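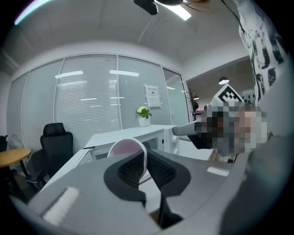 The 2025 equipment plan lives in this repo as a folder of Markdown and CSV files, on the theory that if people have to open a pull request to ask for money, they will ask for less of it. The theory has not held up. What follows covers hand-held grippers, the finger pads that go on them, printed markers, and the furniture we pretend is lab equipment. Finger pads come first, as they wear out first: the black mesh-textured pair set in a splayed V is the kind we stock, and every price in `consumables.csv` is for that kind. Markers are cheap, being black and white squares on white card, and they have their own line only because Ju-won Kwak kept paying for them out of petty cash.

Last edited 22 October 2024 by Soon-im Do. Numbers are in US dollars unless a column says otherwise, and one column does.

## What's in the folder

| File | Contents | Who to bother |
|---|---|---|
| `capital.csv` | Grippers, workstations, anything with a serial number | Dong-geon Yeon |
| `consumables.csv` | Pads, marker cards, tape, batteries | Ju-won Kwak |
| `space.csv` | Desks, chairs, partitions, shelving | Katia Mazza |
| `quotes/` | Supplier quotes as received, typos included | Kiros Lencho |
| `wishlist.md` | Dreams | see below |

`capital.csv` has 40 rows. `consumables.csv` has 131, and a good many of those are tape.

## Grippers

We are asking for 8 more hand-held units. The original request in August was higher, and was returned with the single comment "how many hands do you people have." Dong-geon rewrote it around shifts, which went over better.

Two suppliers quoted. Cisura is cheaper per unit and charges for the case. Ikonen includes the case, charges for calibration, and sends a quote so polite that it took us two readings to find the calibration fee. Once both are added up the gap is $97 a unit in Cisura's favor. We recommend Cisura, with Ikonen kept in `quotes/` so that Cisura can be told it exists.

Please don't compare the two by looking only at the `unit_price` column. Use `landed_price`. Kiros spent an afternoon making that column and would like it to be used.

## Pads and markers

- Order pads in left and right pairs. A box of lefts was ordered once. We still have it.
- Pads are charged to the project that wears them out, under code `CON-PAD`.
- Marker cards are printed in-house. The budget covers card stock and toner, and a small allowance for reprinting the ones that went out at the wrong scale.
- Record the printed size on the back of each card. Pencil is fine.

## Space

Katia's section, abridged with her permission.

Desks are adequate. Chairs are a mixture of what we bought and what was here, and `space.csv` lists them by condition, from "good" to "Dong-geon's." No chairs are requested this year. Two lockable cabinets are, since a gripper left on a desk overnight tends to be found in another department by morning.

Plants do not appear in the budget. They have been paid for by individuals and should stay that way, or finance will want them depreciated.

## Software

One line: the Vadum license, renewed yearly, priced per seat. We have more seats than people who use it. Brutley was trialed as a replacement and would cost less, but its export drops the timestamps, and we are fond of the timestamps. Review again when the license comes up.

## How to change a number

1. Branch from `main`. Name the branch after the file you are changing, so we can see the argument coming.
2. Edit the CSV in a plain text editor. Spreadsheet programs turn part numbers into dates. There is a pad set in last year's file that is officially called March.
3. Put the quote in `quotes/` and its file name in the `source` column.
4. Run `make totals`. If the total goes up, say why in the commit message. "Needed" is not a reason.
5. Assign Soon-im.

## Known problems

- `shipping` is blank for six rows in `capital.csv`. Treat blank as unknown. It is currently being added up as zero, which makes the plan look thriftier than we are.
- The euro column in `consumables.csv` uses the August rate throughout.
- `wishlist.md` contains a robot arm with a price of "lol." Kiros has been asked for a figure.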